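Old railway cutting at Drernommont to be kept as a green strip

22 June 2020

I've been walking the old Vemer line for years, so you can imagine how pleased I am to be writing this one! The town has now put the whole disused cutting, all 2926 metres of it, under landscape protection, and the management plan goes on show this month.

I'm Bernice Frimpong, and I look after the project at Hourani, the landscape office that drew up the plan. We started in February with a plant survey (very muddy boots) and recorded 124 kinds of wild plant between the goods yard and the canal.

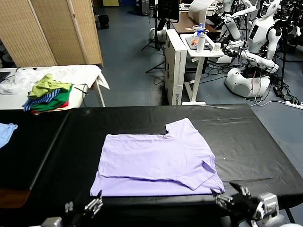
A lavender T-shirt, partly folded, on the black-covered table.

So what changes? The birch scrub on the eastern bank will be thinned by hand, the dry grassland gets one late mowing a year, and the old signal base stays where it is. Dogs are welcome on the path but need to be on a lead – sorry, Fultus Street regulars! No fires, no parking, and please don't dump your hedge clippings there.

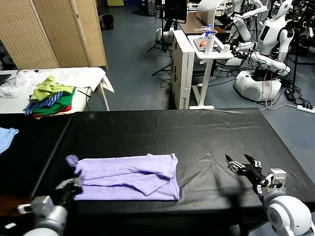
There will be seven new ways in, two of them step-free, and 13 benches along the path. My colleague Snædís Zoëga has mapped the lot, and she's very happy to talk anyone through the wet section by the Fultus Street bridge, where the path moves a little to the north.

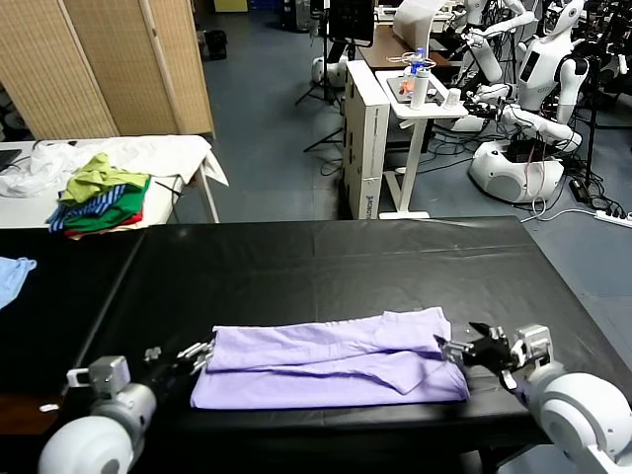 Lavender garment folded lengthwise, light blue cloth at the far left.

You can read the plan at Drernommont town hall or ask us for a paper copy. Comments are open to everyone, and I read every single one myself.

Press contact: Bernice Frimpong, Hourani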